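Room to Work
The brick at Sikora had been under plasterboard for years when the firm took the lease in Druvton. Maxine Hinds, who planned the fit-out, had it stripped back in January and left the ceiling bare as well.

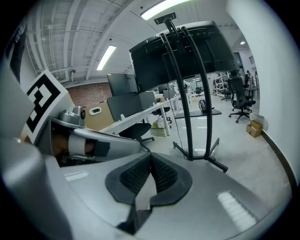 The big display on its stand, with desks along the brick wall.

Hinds spent most of the furniture money on long white desks and grey dividers. The chairs are black and came second-hand from Hevside at a total of £833. Staff can put up their own monitors wherever they like along the run. 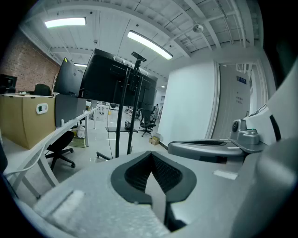
Long fluorescent lights between the exposed beams.

Lighting took longer to settle. Cauã Caldeira wanted lamps on every desk, but the ceiling fittings won, at roughly £600 with the wiring. Storage is still short and things end up under the desks.
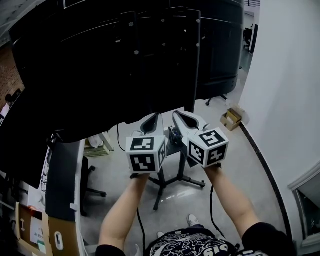

Trainers and a printed T-shirt on the office floor.

There is no dress code. Caldeira would like a rug by the desks next, and has a quote of £300 from Rolach.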